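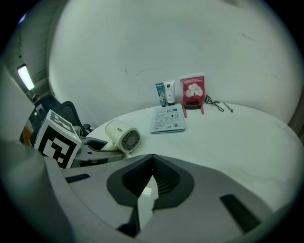
Open day at the Rivard imaging core, 18/01/2024

I signed up for the Rivard open day because the flyer promised live cells and free parking. The cells were real. The parking was a gravel lot belonging to the dental school, and I had a polite note on my windshield when I got back.

Rivard is the shared microscopy building that serves the cell biology groups on the Juvinia campus, plus a few outside labs that pay by the hour. We were a mixed crowd: grad students shopping for instrument time, two high school teachers, and a man who asked at every stop whether the equipment could see a virus. Our guide was Tiburcio Contreras, who runs the confocal rooms and has clearly answered the virus question before. "Some of them, on a good day, if you already know where they are," he said, and moved us along.

First came tissue culture, seen through a window. A student in a blue gown was feeding macrophages and pretending we weren't there. Contreras explained that the lab keeps its cell lines frozen in liquid nitrogen, and that the inventory used to live in a spiral notebook. The notebook is still on the shelf. It has more pages than the database has entries, and I got the feeling this was a sore point.

Then the microscopes, which is what people had come for. The live imaging room is kept dark and as warm as a bakery, so we went in 3 at a time and came out looking poached. On the monitor, a cell was trying to divide with a drug on board that stops its microtubules from coming apart. It rounded up, lined up its chromosomes, and then sat there. Contreras told us it might sit for hours before giving up and slipping out of mitosis without ever splitting in two. I have been to faculty meetings like that.

The next room had actin, stained green, in cells that were crawling across glass. These were more fun. They put out thin little spikes at the front, feel around, and drag the rest of themselves along behind. One of the teachers asked how fast they go. Not very, but faster than the line for the coffee.
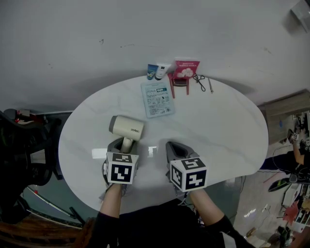 White tabletop, cream hair dryer.

After the break (one urn, a tray of cookies, a lot of hovering) there was a talk on image analysis. The speaker had used a program called Trerkar to trace 800 cells and then thrown out 78 of them, and she spent most of her half hour on the 78. Some were dead, some were touching a neighbor, and a few were dust. I thought it was the best part of the day. The man with the virus question slept through it, upright, with real skill.

We finished in the Palacios room, where the electron microscope lives behind its own door on its own slab of concrete. A truck going by outside can spoil an exposure, and the loading dock is next door. Contreras said the building was planned by people who had seen neither a truck nor a microscope. He let us look at a grid of mouse macrophages, gray on gray, with the membrane ruffled up like a bad perm, and 2 of the students got into a whispered argument over whether one dark blob was a lysosome. It was still going in the elevator.

The next open day is planned for October. Bookings go through the front desk, closed shoes are required, and if you drive, try the street behind the library.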